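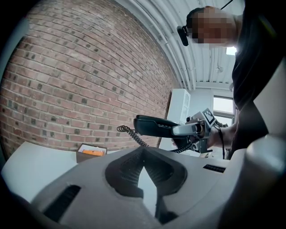
Page 2 of 14

Wament Masonry Survey
Progress report to the Su Building Fund
2018-04-14

2. Brick wall, condition and work to date

The wall is red brick set in pale gray mortar. Brick color runs from dusty red to brown, with dark charcoal-colored brick ends spread through the face. Small spotted pitting shows across the surface. The pits have been logged as a surface condition only, and no depth readings were taken in this period.

Work under this heading covered the marking out of survey panels, a dry brush of the lower courses, and a first pass of joint checks. The agreed scope is 426 square feet. Panels are numbered from the door end, and the numbers match the drawing set issued by Ginine in October.

Joints were checked with a steel probe at the corners and center of each panel. Most held firm. Two panels gave soft readings near the base and will be probed again at closer spacing before any raking out is ordered. The dark brick ends will stay as they are. They belong to the original work and should not be cleaned to match the red faces.

Mortar samples went to Mindance for sieve and binder tests. Results are still due. Until they arrive, the repair mix in the draft specification should be read as provisional, both for color and for strength.

2.1 Changes to the plan

Washing has been moved to follow the mortar results – the earlier order risked wetting open joints. The end date is not affected. The cost of the second probe pass is covered by the testing line, and no transfer between budget lines is requested.

2.2 Next period

Repeat probing at the two soft panels. Trial patch of repair mortar, one panel, left to cure before color is judged. Revised panel drawing to the Fund with pitted areas shaded. Payment request for the survey stage will be sent with the drawing.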